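Estholm Textile Workshop — Dye Room Notebook
Nov 5, 2020
Entry by Albertina Bastos; read by Cyrill Riedl

Purpose
To record the second wash trial on the Mota series and to settle the rinse procedure before the next batch is dyed. Bath 7 showed more bleeding than expected in the first trial, and the cause was not established at that time.

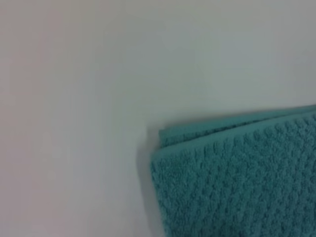
Procedure
Cotton swatches from Bath 7 were weighed at 125 g dry and washed with the Ciron detergent, no softener. Each swatch was stitched to undyed cotton so that any loose color could be read from the white side. The first rinse was cold. The second was warm, as the Brolidari instructions require. Water came from the workshop line, meter reading 689 at the start. The reading at the end was not taken; C.R. to add a line for it on the bench sheet.

Results
Staining of the white cotton was slight after the cold rinse and more noticeable after the warm one. The swatches dyed with the longer soak held their color better. One swatch came loose from its backing and has been left out of the record. 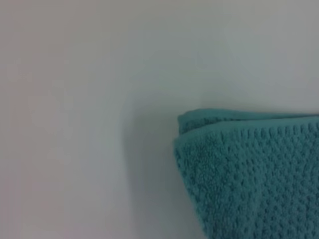

Folded towel, teal.

Discussion
The excess color seems to be dye that never fixed, which points to the soda ash step. The stock solution was mixed in November of last year and should have been replaced. Mr. Riedl holds that the soak temperature is the more likely cause — the heater on the small vat has been slow to recover after loading. Both explanations remain open.

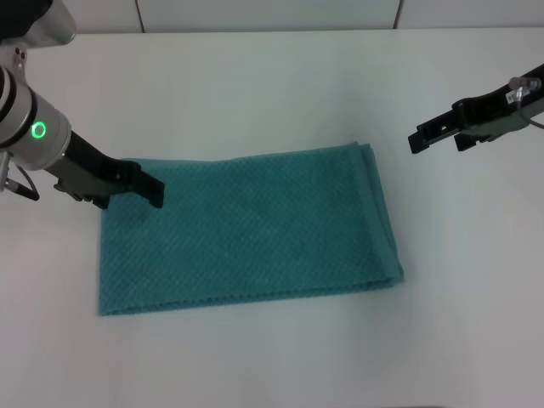

A fresh stock solution will be prepared and the trial repeated at the same soak temperature, so that only one condition is changed. The heater will be checked separately. Until then, no Mota goods are to leave the dye room without 2 warm rinses, and the bath number is to be written on every tag.

Outstanding: order pH strips; return the borrowed scale to finishing.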